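Jobs > Field and Service > Battery monitoring technician

Posted 5th September by Jasmina Vasić

Hi! I run the field crew at Kimar, and I'm looking for two people to join us out of our Girnemville office. We look after backup batteries for phone and internet sites, the cabinets you drive past on the side of the highway and never think about. Right now we have 1,561 of those sites under contract and I would really like to stop doing weekend callouts myself.

The work is mostly this: you get a list of sites in the morning, you drive to them, you test the strings, you swap whatever has gone bad and you get the monitoring unit talking to our server again. Some days that's easy. Some days you spend an hour looking for the right gate key (bring a flashlight, always). Our territory runs from Girnemville out past Nimri, so expect plenty of time in the van. The van is ours, gas is on the company card, and you can take it home.

You'd be working with Stojan Ivanov, who has been on the crew longer than I have and will ride along with you until you're both comfortable. Zaid Tarawneh runs the dispatch desk and is the voice you'll hear most. He's great, but please close your tickets the same day or he will call you during dinner.

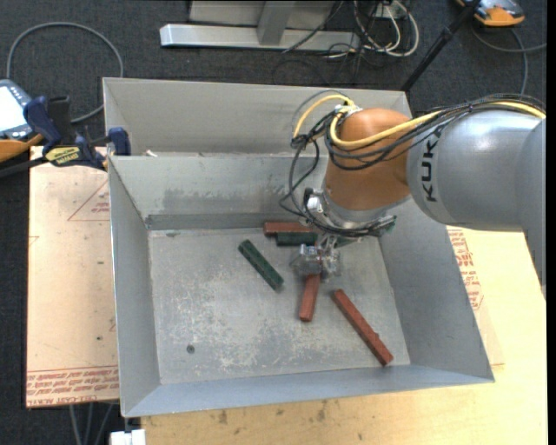 Do I need to have worked with batteries before?

Basic electrical experience is enough, and we'll teach you the battery side. I came from elevator repair myself. What I need is somebody who can use a multimeter without being shown, read a wiring diagram, and write notes the next tech can follow. A clean driver's license is a must, and you should be okay lifting heavy things with a partner and being outside in March when it's sleeting sideways.

Good to have but not required: a forklift ticket, some time around rectifiers or DC power plants, or any experience with the Durkard monitoring software. If you've never heard of Durkard, don't worry, there's a training week.

Pay is hourly with overtime after 40, and on-call weeks pay an extra $400 on top of your hours. On-call rotates through the whole crew. Health and dental start on your first day, and we cover boots and tools.

To apply, send me a resume and a few lines about the last thing you fixed, at work or at home, I don't mind which! No cover letter, please. I read everything myself and I'll write back either way. First chats are by phone, then you come in and spend a paid half day out with Stojan so you can see whether you like it.

Jasmina

Recent openings
Warehouse lead, Nimri
Dispatch assistant, evenings
Inside sales, backup power
Summer intern, battery test room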